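케첩

케첩(영어: ketchup)은 토마토를 주재료로 하여 식초, 설탕, 소금, 향신료를 넣고 졸여 만든 소스이다. 오늘날 케첩이라고 하면 대개 토마토 케첩을 가리키지만, 역사적으로는 버섯, 호두, 굴, 생선 등으로 만든 묽은 조미액을 두루 부르던 이름이었다. 감자튀김, 햄버거, 핫도그, 오믈렛 등에 곁들이며, 다른 소스의 바탕 재료로도 쓰인다.

어원

케첩의 어원에 대해서는 여러 설이 있다. 가장 널리 받아들여지는 것은 중국 남부의 민난어에서 생선을 절여 만든 액젓을 부르던 말에서 왔다는 설이다. 이 말이 동남아시아의 항구를 거쳐 말레이어에 들어갔고, 무역에 종사하던 유럽인을 통해 영어로 전해졌다고 본다. 인도네시아어에서 간장류를 뜻하는 '케찹(kecap)'도 같은 계통의 낱말로 여겨진다. 영어 표기로는 catchup, catsup, ketchup 등이 함께 쓰였으며, 현재는 ketchup이 가장 일반적이다.

역사

영국에서는 18세기에 동남아시아의 조미액을 흉내 낸 요리법이 요리책에 실리기 시작하였다. 초기의 것은 안초비나 굴을 넣은 짠 액체였고, 이후 버섯을 소금에 절여 즙을 내는 방식이 퍼졌다. 버섯 케첩은 검고 묽으며, 맛과 용도가 우스터 소스에 가깝다.

토마토를 쓴 요리법은 19세기 초 미국에서 나타났다. 당시의 토마토 케첩은 설탕이 들어가지 않거나 적게 들어갔고, 보존성이 좋지 않아 병 안에서 발효되는 일이 잦았다. 제조업자들은 이를 막기 위해 벤조산나트륨 등의 보존료를 사용하였다. 20세기 초에 보존료 사용을 둘러싼 논쟁이 일면서 완숙 토마토를 쓰고 식초와 설탕의 양을 늘린 제법이 자리를 잡았다. 지금의 걸쭉하고 단맛이 나는 케첩은 이때의 제법을 이어받은 것이다.
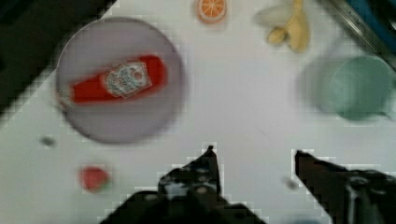 접시 위에 놓인 장난감 케첩 병

제조

공장에서는 씻어서 선별한 토마토를 으깨어 가열한 뒤 체로 걸러 껍질과 씨를 없앤다. 수확철이 아닌 시기에는 미리 농축해 둔 토마토 페이스트를 물에 풀어 쓴다. 여기에 식초, 당류, 소금, 양파, 마늘, 정향, 계피, 올스파이스 등을 넣고 정해진 농도가 될 때까지 졸인다. 완성된 소스는 공기를 뺀 다음 뜨거운 상태로 용기에 채우는 경우가 많다. 북반구의 가공용 토마토 산지에서는 8월이 수확과 가공의 성수기에 해당한다.

물리적 성질

케첩은 힘을 받으면 점도가 낮아지는 비뉴턴 유체이다. 가만히 두면 잘 흐르지 않다가 병을 흔들거나 두드리면 갑자기 쏟아지는 현상은 이 성질로 설명된다. 토마토에서 나온 펙틴과 섬유질 입자가 그물 모양의 구조를 이루고 있다가 힘을 받으면 흐트러지기 때문이다. 제품에 따라서는 잔탄검 등의 증점제를 더해 점도를 조절한다.

용기

케첩은 오랫동안 목이 좁은 유리병에 담겨 팔렸다. 유리는 산에 강하고 내용물의 색을 보여 주는 장점이 있으나, 무겁고 깨지기 쉬우며 마지막까지 덜어 내기가 어렵다. 20세기 후반부터는 손으로 눌러 짜는 플라스틱 용기가 보급되었고, 뚜껑을 아래로 하여 세워 두는 형태도 나왔다. 식당과 배달용으로는 1회분 소포장이 쓰인다. 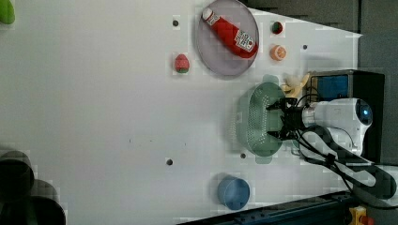
케첩의 빨간색은 토마토에 든 카로티노이드 색소인 리코펜에서 나온다. 리코펜은 열에 비교적 안정하여 졸인 뒤에도 색이 남지만, 공기와 오래 닿으면 갈변이 일어나 색이 어두워진다. 소비자는 이 색을 제품의 특징으로 받아들이며, 포장에서도 같은 색이 흔히 쓰인다. 빨간 몸통에 흰 뚜껑을 달고 흰 라벨을 붙인 사진 속의 짜는 병도 그러한 배색을 보여 준다. 초록색이나 보라색으로 물들인 케첩이 시판된 적도 있으나 오래 팔리지는 않았다.

보관

케첩은 산도가 높고 당과 소금이 들어 있어 개봉 전에는 실온에서 보관할 수 있다. 개봉한 뒤에는 냉장 보관이 권장된다. 오래 두면 맑은 액체가 위로 분리되기도 하는데, 이는 고형분에서 수분이 빠져나온 것으로 흔들어 섞으면 된다. 곰팡이가 보이거나 용기가 부풀어 오른 것은 먹지 않는다.

같이 보기

토마토 페이스트
우스터 소스
마요네즈
액젓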